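Section 4: Folding the wash on your table

Okay, so your Zondasthorpe folding table is up, the legs are locked and you've stopped wobbling it to see if it wobbles (I did this for a good ten minutes). Now for the fun part! I fold everything the same way, and it goes fast once your hands know it.

Before you start

Wipe the top and let it dry. Push the long side up against a wall so a tall stack has something to lean on. The Davgate leg set takes up to 200 pounds, so laundry won't bother it one bit.

Caution: don't put a hot iron straight down on the top. I have the mark to prove it.

Folding

1. Drop your clean clothes in one of the far corners, in a heap. Don't sort yet.

2. Pull out one piece and lay it flat, front side down. Smooth it from the middle out with your palms.

3. Fold one side in toward the center, then the other. With thin knits, pinch the cloth and lift it a little before you bring it over, or the layer underneath bunches up.

4. Bring the bottom up to the neckline (for shorts, waistband down to the hems) and turn the whole thing over.

5. Square up the edges and move it to the stack. Heavy stuff goes at the bottom if you can manage it, but I hardly ever do.

Gray knit, then a black piece folded in the middle of the table, then the stack on the left side:

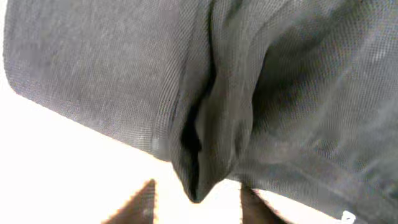
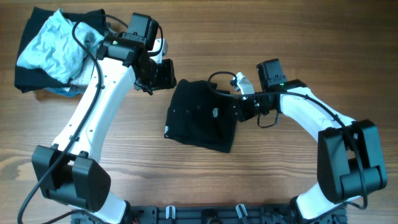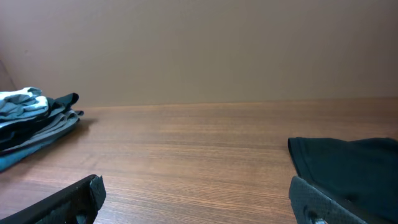 Angelica Baluyot: I tried step 4 with my thin T-shirts and they kept sliding open when I turned them over, so now I fold in thirds from the bottom and tuck the last bit in. Takes longer but they stay put in the drawer.

I've been doing it her way with my running shirts ever since, and yes, it holds. For sweatshirts I'd skip the tuck, they get too fat.

Note: stop at 8 pieces per stack. Any higher and mine starts to lean, and then I'm folding the top three all over again.

6. Carry the stack with one hand flat underneath and one on top. If it's going on a Jirnirness shelf, check Section 5 first for the bracket spacing.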